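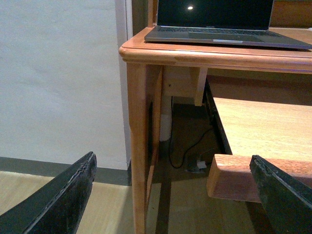

3.2 Desks and work surfaces

Figure 4. Wooden desk with pull-out tray and rounded front edge; laptop placed close to the front.

Each home in the Trostholm survey was visited once, and the main work surface was recorded as the resident normally kept it. Of the 292 desks recorded, most were older wooden pieces bought before the household owned a laptop. The desk in Figure 4 belongs to this group. It has square legs, a glossy finish and a tray below the top.

We measured the distance from the front edge of the desk to the front edge of the computer. A distance under 10 cm was coded as "forward." Forward placement was more common on desks with a hutch or shelf at the back, where residents told us they kept papers and books behind the screen. It was also more common where the tray was used for storage and could not hold a keyboard.

Edge shape was coded separately as square, beveled or rounded. Two coders worked from the visit records, and Guoqing Xu settled the cases where they disagreed. Six desks were left out of the edge analysis because a cloth or mat covered the front of the top.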